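Pool water loss, part two: the skimmer throat

September 16, 2019

The autofill meter read 1,352 gallons over eight days with no backwashing and no rain. The pool is 16 by 32 feet, a plain rectangle, so one inch of water is a little under 320 gallons. That puts the loss at slightly more than half an inch a day. Evaporation in Skurncombe at the end of summer runs to a quarter inch on a windy day and less on a calm one. The rest was going somewhere else.

In part one I covered the bucket test and why I stopped trusting the first result. The bucket had been sitting on the top step in full sun, with the pool side shaded by the house for half the afternoon. I repeated it with the bucket weighted down on the second step, filled to the same height as the pool, autofill valve closed. Pump on for 24 hours, then pump off for 24 hours. The pool dropped faster than the bucket both times, and by the same margin. A pressure-side leak normally shows up as more loss with the pump running. Equal loss points to the shell, a fitting, a light niche or the skimmer. 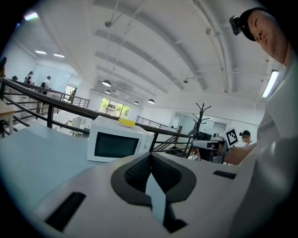

Microwave with a plate on top.

The next step costs nothing but patience. Shut off the autofill, shut off the pump, and let the water go down until it stops. Mark the tile with a grease pencil every morning. Ours fell at a steady rate for three days, slowed on the fourth, and after that matched the bucket. The final mark was just below the lower edge of the skimmer mouth. The light niche was still under water at that point and so was the return, so I took both off the list.

I want to be careful about this method on a vinyl liner or a pool in high ground water. Lowering the level a few inches is one thing. Draining further is a job for someone who knows where the water table is. Ours is gunite, eight feet at the deep end, and it never dropped more than a hand's width.

Dye testing the skimmer took two attempts. The first time I squeezed the dye too hard and clouded the whole throat. The second time I waited for the water to go completely still, put on a mask, and released a thread of dye at the corner where the plastic skimmer body meets the plaster. It bent toward the joint on the left side and went in. On the right side it hung in place. The bottom seam also pulled, but weakly.

The pool was built by Greltby before we bought the house, and the paperwork we inherited has a plumbing sketch but nothing on how the skimmer was set. I called anyway. They were polite, told me the structural warranty does not transfer, and offered a service visit in December, when they have crews free. I declined the December date and called Charpentier, who only do leak detection and small repairs.

Ludivine Royer came out with a pressure rig and a hydrophone. She plugged the skimmer line and the return line and put each under pressure in turn. Both held with no needle movement for the length of the test. She then ran her own dye at the skimmer and got the same result I had, plus a hairline at the back of the throat that I had missed. Her opinion was that the deck had moved slightly against the skimmer collar. There is a control joint in the concrete that should have been filled with flexible sealant and had been packed with mortar instead.

The repair was pool putty, the two-part epoxy kind. The procedure she used:

Lower the water to below the throat.
Scrape out the old grout and loose plaster at the seam.
Rough up the plastic with coarse sandpaper.
Knead the putty until the color is even, press it in, and feather the edge with a wet thumb.
Leave it overnight before raising the level.
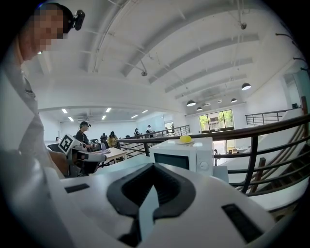
At the counter.

She cut the mortar out of the deck joint as well and told me to fill it with backer rod and self-leveling sealant once it had dried. I did that over two evenings. The backer rod needs to be a size wider than the gap or it floats up into the sealant. I learned this on the first three feet and pulled it out again.

With the level back at mid-tile I primed the pump, a Wodero single-speed that is older than I would like, and watched the basket for air. No bubbles at the return after the first minute. I ran the bucket test again with the pump on and then off. Pool and bucket were level with each other both times, as closely as I can read a pencil mark.

Water here is billed per 1,000 gallons, and sewer is charged on the same reading, so the leak was being paid for twice. The utility will credit the sewer portion for a pool leak if you send a repair invoice. The form is on their site under adjustments and asks for meter readings before and after. I have sent it in and have not heard back.

Chemistry is the remaining item. Stabilizer and calcium hardness are both low after that much fresh water, and I am raising calcium in small doses with the pump running. Part three will be the Wodero's shaft seal, which has started to weep.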